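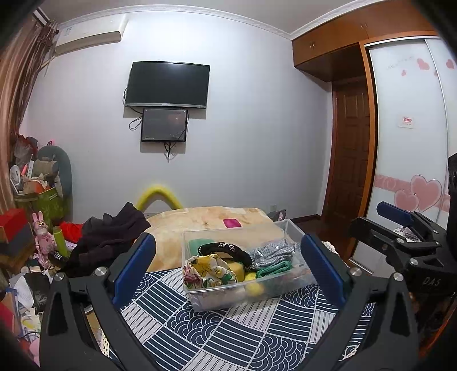 Pads, pinch and patience: a skeptic compares grippers

May 9, 2021

Kagiso Maluleke has a low opinion of gripper demos. "They pick up a wooden block," he says. "Then they pick up the block again, from the other side. I don't own any blocks."

What he does have is a clear plastic box of things that are annoying to grab: a sponge, a bit of printed cloth, something with sequins, a yellow ball. He has been using it to compare two hand-held grippers for Traltbridge, which has to choose one before July. Both have two jaws. One wears the blue pads he likes; the other came with the hard gray fingers sold by Jorkau, and he was not kind about those.

"Fine on the sponge. Anything is fine on a sponge. I could do the sponge with salad tongs."

His plan was 100 grabs per tool, by hand, with the camera running. He got through them with the padded one and gave up on the other after 13. I asked if that was fair. "No," he said. "Write down that it wasn't fair. I'll finish it when my thumb stops hurting."

The padded gripper weighs 670 grams on his kitchen scale, and he feels every one of them by the end of a session. He also doubts that the pads alone explain the better numbers. He had more practice with that tool, and he knew where the ball was going to roll. Ikitz, a supplier he has bought from before, told him soft pads would fix slipping on fabric. "Fix is a big word. They slip less. On sequins I'm still guessing."
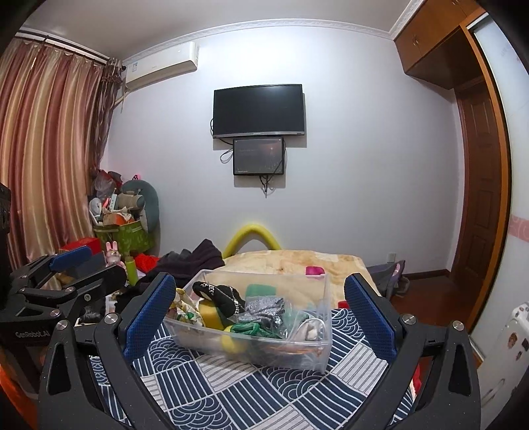
The box between the blue pads, with a second gripper off to the left.

He is harder on the cameras. The wide lens bends straight lines near the edges, and he wants to see proof that the software from Tanui corrects for it when the jaws are close to an object. "They sent me a chart. The chart was very straight."

Would he buy the padded one with his own money? It costs 300 dollars before the camera, and he took a while to answer.

"One, maybe. I wouldn't order a crate of them. Ask me again when I've worn out a set of pads, and I'll tell you what the new ones cost and how long they took to get here."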